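Tundik Stone Care – Frequently Asked Questions

How often should I seal a stone tabletop?
Most marble and limestone tops in home kitchens do well with one coat a year. Granite can go longer. If the top gets heavy use, check it every few months with the water test described in the next answer.

How do I know it's time to reseal?
Put a spoonful of water on the stone and leave it for 11 minutes. If the spot under it turns dark, the sealer has worn down. If the water still sits in a bead, you can wait. Test near the sink or the stove first, as those areas wear faster than the rest.

What can I clean it with?
Warm water, a soft cloth and a little dish soap. Do not use vinegar, lemon juice or bathroom sprays. Acid eats into the polish on marble and leaves dull marks that wiping won't remove.
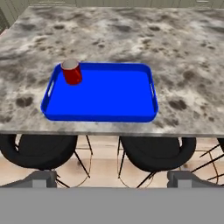 Can you take out etch marks?
In most cases, yes. Light marks are polished out by hand, and deeper ones need the whole top honed and polished again. On a mottled gray, white and brown surface a small mark is hard to see straight on, so look at it from a low angle with a lamp. Between visits, keep oil bottles and citrus on a tray with raised rims, like the blue one, so drips stay off the stone. Lift the tray when you move it – grit underneath will scratch.

Do you come to the house?
Yes, anywhere in Brostton and Tretov. Tops that can be removed may also be dropped off at the Jakubowski Street workshop. We are closed Sunday.

How long does the work take?
Sealing takes a morning. Honing and polishing takes a full day, and the top should be left alone overnight.

Is there a warranty?
Sealing is covered for 11 months. Keep your receipt. Damage from acid cleaners is not covered.

Who do I call about a quote?
Ask for Konrad Bednarek at extension 83. Have the length and width of the top ready, and the type of stone if you know it.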